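Grarka Forums > Home and Table > Fruit trays, bowls and what to put in them

Thread: Sorting fruit on the spare bed, anyone else?
1529 views

My worktop is the size of a tea towel, so when the big fruit and veg order comes I carry the lot upstairs, throw a pink sheet over the floral duvet cover and sort it there. I love it! You get so much room, you can see what you've got, and a tomato that rolls doesn't end up on the floor. Oranges and tomatoes went in the long green tray this time, with the greens and the carrot on plates of their own behind.
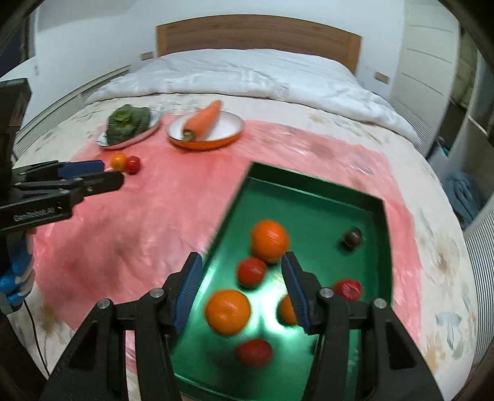

Leandro Bustamante
Moderator, Home and Table
Posts: 400

The tray is the best thing I've bought all year (Vallejo, the long one, it cost me 30 at the market in March and I'd pay it again). Green makes oranges look ridiculous in a good way. I'm after ideas for the final mix, as it's going on the sideboard for the family and I want it to last a few days. Tomatoes in or out? I keep changing my mind.

plumduff36
Out! Tomatoes in a bowl of their own, on the windowsill. I'm with you on the bed though, I do my jam jars on ours and my back thanks me for it.

kitty_starling
Disagree with plumduff, the small ones look lovely dotted between oranges and you eat them as you walk past. What I wouldn't do is put apples in with everything. They bring the rest on too fast and you get soft plums by the second morning.

Leandro Bustamante
Too late on the apples, kitty! I've got a couple in there with a plum and I'm really pleased with the colours. Dark red next to orange, gorgeous. Big oranges along the rim, I think, and the apples towards the middle.
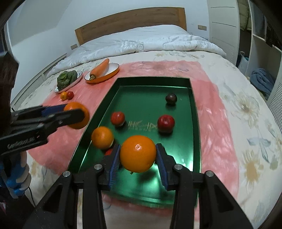
Starora

Apples and oranges together are fine for three or four days if the room's cool. We've done it every winter and the only thing that ever went was a pear. I'd take the plum out and eat it now.

kitty_starling
Three days, maybe. Four is pushing it, Starora. Our front room has a radiator under the window and nothing survives in there.

plumduff36
Can I ask about the sheet? Mine slides all over the place on a duvet.

Leandro Bustamante
Tuck the end in at the foot of the bed and leave the rest wrinkly, the creases stop the oranges wandering. I put the Stendar plates at the far end, the weight helps a bit. You can lay fruit straight on it too and just wipe it down after.
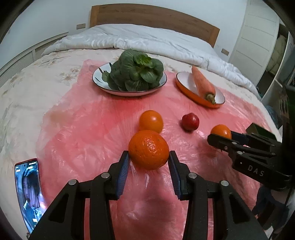 Oranges on the pink sheet, greens and carrot at the back

plumduff36
Oh that's a handsome bunch of greens. Soup?

Leandro Bustamante
Garlic and a hot pan, two minutes. The carrot's going in as well, sliced thin. Still undecided on the tomatoes, so if anyone else wants to weigh in, please do!

kitty_starling
IN.

plumduff36
Out.

Last reply: December 23, 2025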